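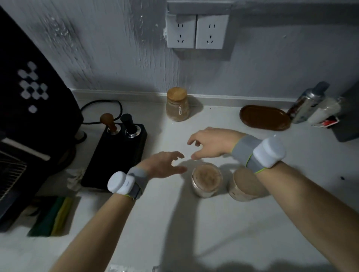
**Salamatu Kwofie**, sessional lecturer, Dry Goods and Domestic Storage (Unit 4 handout)

## Decanting, and why your labels are lying

Glass jars are lovely. They let you see how much powder you have left, and they tell you almost nothing about which powder it is. Two tan powders side by side on a white counter will look organised right up until one goes in the gravy.

Before the prac, please read the Kordestani notes (the short ones – the long ones are a cry for help).

- Label the jar, then fill it. Never the reverse.
- Run labels vertically if you must, but write them large enough to read at arm's length.
- Wipe the inside of the neck before the lid goes on.
- One lid off at a time.
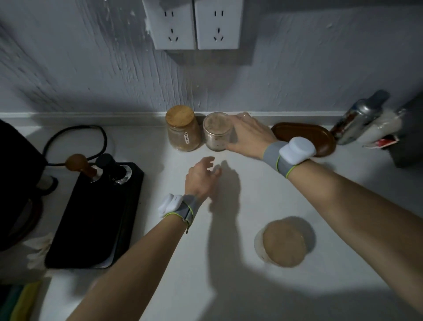 Lids are where most marks were lost last year. A wooden lid belongs to one jar, and swapping it about carries flavour with it. Thaddeus Thibodeaux, who marks the Felturside group, takes off 40 per cent for an orphaned lid and is not open to negotiation.

Coffee gear lives on its own tray. Pastes and doughs go in a lidded tub, dated, well away from the powders.

Bring a 400 mL jar to the next prac. Any colour of lid.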